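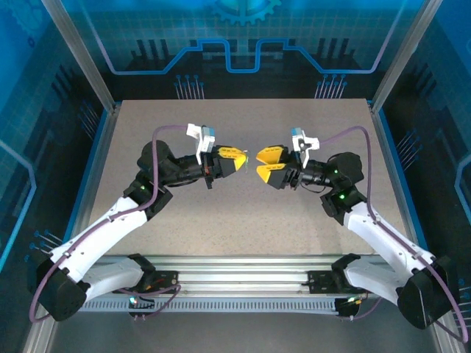 Figure 3. The two-arm cell at Andau, with the yellow fingers of the grippers nearly touching over the tabletop.

4.2 What the operators do now

When Andau announced the cell, the staff newsletter promised that it would "give people their time back." We spent much of July trying to find out where the time had gone. The assembly room employed 20 people before the cell and employs 20 people now, so it had not gone home. A good part of it, we found, had gone into standing in front of the cell.

The work itself is small-part handling: pick up a part, pass it across, set it down, repeat until lunch. Under the old arrangement one person did this with two hands and, by most accounts, while talking about something else. Under the new one the handling belongs to the arms, and the person has become what the revised job sheet calls a "process companion." No one we interviewed used this title aloud except Eduardo Sison, the shift lead, who used it often and with visible enjoyment.

We coded almost 70 pages of field notes and sorted the companion's tasks by what started them. Planned tasks, such as loading parts and signing the log, were the ones the job sheet listed. Unplanned tasks were the ones that filled the day. Operators nudged parts back into reach, restarted routines, and wrote messages to Rastogi, the integrator, whose support desk answers promptly and usually asks whether the cell has been restarted. By the second week, several operators had begun to restart it before writing, and then to say so in the first line of the message. We regard this as skill acquisition, although the training record has no box for it.

The arms also changed how people talked to one another. Hand assembly at Andau was done at a long shared bench, and the bench was where shift swaps were arranged, complaints were tested before being taken upstairs, and new hires learned which supervisor to avoid before coffee. A companion works alone, facing the cell. Operators made up for this by walking over to one another's stations under the heading of "checking the cable," an activity that appears in our notes far more often than cable trouble does. 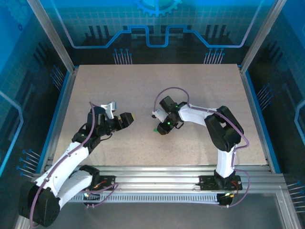
Responsibility for small things was the point on which management and operators differed most. The job sheet gives the work surface to the cell and everything outside it to the person, a division that looks tidy in a binder. It is less tidy for an item such as the tiny green object on the tabletop directly beneath the right gripper in one of our stills. An operator shown this still wanted to know at once what it was and who was expected to pick it up. A manager shown the same still remarked on how well the walls had come out. Both answers seem to us sincere, and both were given in under 6 seconds.

Sison took a third view. He kept a notebook, separate from the official log, in which he recorded every time someone had to step in, and he let us copy it. It holds 200 entries. The official log for the same period records the cell as running normally, and on its own terms it is correct, given that an intervention completed by a person does not count as a stop. When we asked whether he had shown the notebook to anyone upstairs, he said he was waiting to be asked.

Similar gaps between logged and observed work came up during our shorter visits to Urkard and Skiselis, where the equipment is older and the job titles are less ambitious. Operators at both plants described the same trade of busy hands for busy attention. Opinions on the trade were mixed. Some were glad of the rest for their wrists, and one told us she had gone back to humming. We return to the question of pay grades in Section 5, as did everyone we interviewed.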